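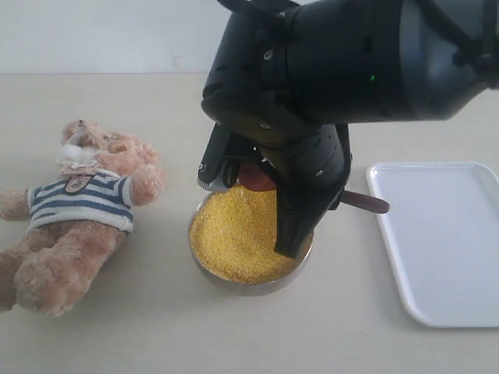

Millet in a round metal bowl.

Kestilia Hulled Millet, 400 g

Small yellow grain, cleaned and ready to cook. Rinse under the cold tap, then simmer 90 g per person in plenty of water until soft.
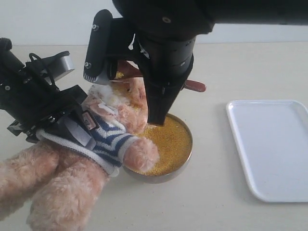
The bag reseals with a press strip. Keep it in a dry cupboard and use within 6 months of opening. Also sold in a 200 g trial size.
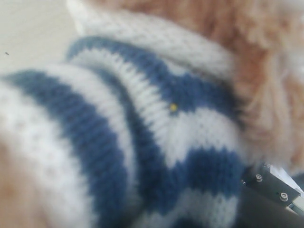
Packed by Posside. Trade orders go through Callum Semple at the Drotis counter, and collection is free. The next delivery is due in May.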